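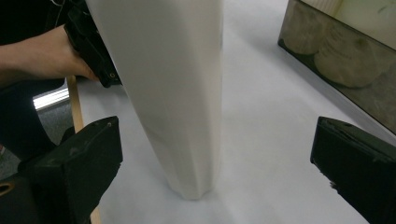 **Vermerk über die Sortierung der Spalte »Verbleib«**

Der Tabellenverwaltung der Stadt Promberg oblag die Pflege sämtlicher öffentlich einsehbarer Verzeichnisse. Sie verfügte über zwei Räume, fünf Planstellen und die Anwendung Prolter, mit der jede Tabelle vor der Freigabe zu formatieren war. Leiterin der Dienststelle war Frau Brynhildur Zoëga.

Im Oktober 2021 ging bei ihr ein Antrag des Archivs ein. Das Verzeichnis der aufgelassenen Gärten am Mosano, so der Wortlaut, sei auf der Webseite der Stadt bislang nach Flurnummern geordnet. Es werde gebeten, die Sortierung künftig nach der Spalte »Verbleib« vorzunehmen und die Anzahl der Zeilen je Seite auf 25 festzusetzen.

Frau Zoëga prüfte den Antrag auf Vollständigkeit und öffnete das Verzeichnis. Es umfasste 40 Zeilen. In der Spalte »Verbleib« stand überwiegend »überbaut«, gelegentlich »verpachtet«. In elf Zeilen war das Feld leer.

Leere Felder wurden gemäß Dienstanweisung an das Ende der Tabelle gestellt. Frau Zoëga setzte die entsprechende Einstellung, speicherte und rief die Vorschau auf. Die leeren Felder standen am Anfang. Sie wiederholte den Vorgang mit demselben Ergebnis und verständigte fernmündlich Herrn Kurtuluş von der technischen Betreuung.

»Liegt ein Leerzeichen vor?«, fragte Herr Kurtuluş.

»Es liegt kein Leerzeichen vor.«

»Dann enthält das Feld einen Wert, den die Anwendung nicht darstellt.«

Er veranlasste die Ausgabe der Rohdaten. Das Schriftstück traf am frühen Nachmittag ein, und Frau Zoëga las es im Stehen. In den betreffenden Feldern war jeweils derselbe Eintrag hinterlegt, in einer Schriftfarbe, die dem Hintergrund entsprach: »wird noch gegossen«.

Als Bearbeiter war ihr Vorgänger vermerkt, der im Dezember des Vorjahres aus dem Dienst geschieden war. Ein Aktenzeichen fehlte.

Die Dienstanweisung sah für verborgene Einträge die Löschung vor. Frau Zoëga markierte die Zeilen, und die Anwendung forderte sie zur Bestätigung auf. Sie nahm ihren Mantel vom Haken, trug sich im Abwesenheitsbuch mit dem Zweck »Ortsbesichtigung« ein und fuhr mit der Linie 5 an den Mosano.

Dem Archiv wurde am folgenden Morgen mitgeteilt, dass die Sortierung antragsgemäß erfolgt sei. Die Anzeige sei auf 25 Zeilen je Seite begrenzt. Hinsichtlich der Spalte »Verbleib« habe man die Schriftfarbe in elf Fällen auf Schwarz geändert. Für die Dienststelle werde ferner die Beschaffung einer Gießkanne beantragt.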